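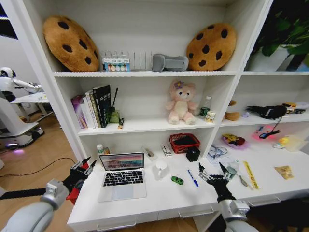 Handout 8: Sorting a Desk with Shelves Over It

Last time we did closets, so I'll skip the pep talk. Start at the top and work down, please! I always want to begin with the desk (it's the part that bugs me) and I always end up parking things on a shelf I haven't sorted yet.

Soft things go high. Two cushions can hold the ends of a top shelf and leave the middle for a rack. Books stand together at one end of the next shelf down, pens right beside them.
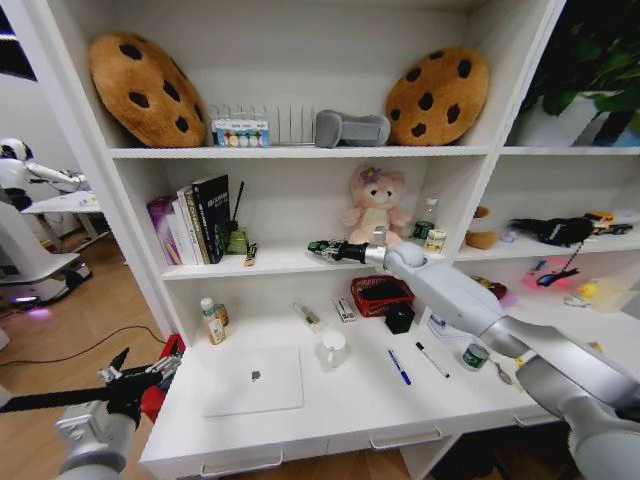
Maxence Leclerc wrote back after the August session that books belong at elbow height and toys should go up top, where they don't get knocked over. Fair enough – try both.

Then the small stuff. Bottles and jars drift, so pick one stretch of shelf for them and stick to it. Toys get their own compartment, and if a plush bear ends up next to the water bottle I let it stay. 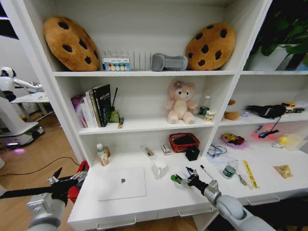 Baskets help, but only for things you can name. If you can't say what a basket is for, empty it onto the desk and sort it – you'll find pens, I promise.

Cables come last. Coil them, tie them, and get them off your papers.

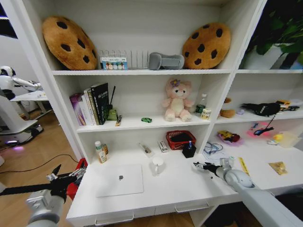

Fig. 4. Books at the left, plush toys farther right, desk cluttered.

For next time: sort one shelf at home and bring your list, 24 items at most.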